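Merrick Work Table Top, Pale Gray
Solbridge Shop Fittings > Tables and benches > Replacement tops

Item no. 186
In stock, ships flat, legs sold separately

Replacement top for the Merrick bench, also fits the older Plarano frame if you have the drilled brackets (not the clip ones, those went out years ago). Light gray, slightly mottled, faint darker veining. Matches the Merrick side shelf near enough. Does not match the Jimiten counters, which are a warmer gray, people keep ordering them together and then sending one back.

Good for packing, sorting, craft rooms, repair benches, school workshops. Not for outdoors. Not a cutting surface, use a mat.

What you get
Top, one piece
Bag of screws, 8 in the bag, you need 6
Felt strip for the wall side
Fitting sheet (the print is small, ask and we'll email the large one)

Color and finish
Pale gray. On screens it comes out bluer or whiter depending, so order a sample chip if color matters. Veins are faint and run on a diagonal, no two tops the same and we can't pick one out for you. Low sheen. Under a strip light or next to a window you will get a soft streak of reflection, more so if it's been wiped with anything waxy.

Scuffs do show on a top that gets used, mostly when you look across it. The mottling hides a fair bit but it won't hide everything. If you want a top that stays looking new, get the dark one. 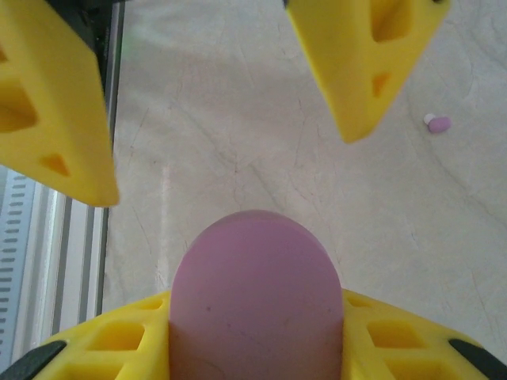

Pale gray top with faint veins and scuff marks. Soft streak near left-center is a reflection.

Cleaning
Damp cloth, drop of dish soap, wipe dry. For rubber marks use a white eraser first, then the cloth. No scouring pads, no bleach, no furniture polish. Tape residue comes off with a little cooking oil, leave it a few minutes then soap it off. Dont use a razor blade, we've had three tops back this spring with blade lines and that is not a warranty claim.

Fitting
Two people for lifting. Old top off, check the frame is level, felt strip on, new top down, start all the screws before you tighten any. Hand screwdriver for the last few turns, the drill will go straight thru if you let it. Takes around 3 hours to do a whole Merrick bench including the side shelf, a lot less if it's only the top.

If the holes don't line up you probably have the Plarano frame with the clip brackets. Call before drilling new holes. Once it's drilled we can't take it back.

Shipping and returns
Goes by freight, curbside only. Driver will not bring it in. Check the corners before you sign and write any damage on the slip, even if the box looks ok. Returns within 8 days, unfitted, in the orginal box. You pay freight back unless it arrived broken.

Also fits with
Merrick side shelf, pale gray
Merrick edge trim, black or gray
Solbridge leveling feet, set
Sample chip, pale gray (free, one per order)

Prices on this page updated Jun 23, 2021. Trade accounts log in for your own price. Dark top is back-ordered until November, we are not taking deposits on it.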